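26/03/2024

Beef heart jerky. I said in December I'd make it, and then I spent the whole winter making soup and avoiding eye contact with the freezer. The heart was in there next to the peas, looking patient.

For anyone who's never had heart: it's a muscle, a hardworking one, and it tastes like steak that went to night school. Lean, a little minerally, no liver funk at all. Mine came from Lundby, where the guy at the counter asked if it was for a dog. I said it was for me and he gave me 2 for the price of one, which I'm choosing to take as respect.

Trim off the fat and the stringy bits, freeze the meat until it's firm, then slice it thin across the grain. I marinated it overnight in soy sauce, brown sugar, black pepper and more garlic than anyone in my house had agreed to. 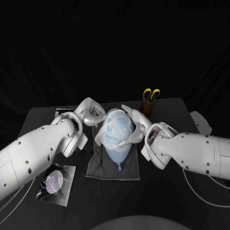
How long does heart jerky take to dry?

Mine took four hours in the dehydrator at 160 degrees, with the slices flipped halfway through. Thicker pieces will want longer – bend one, and if it cracks without snapping, take it out.

The dehydrator is a Skumlow, bought used, and it sounds like a hair dryer with a grudge. I shut the kitchen door and went to bed early.

The jerky was great. Chewy, peppery, a bit sweet at the end. I took a bag on the hike up to Ollalness and came home with an empty bag, and only one person had asked what it was. I said beef. Next up is tongue, if I can find room for it behind the peas.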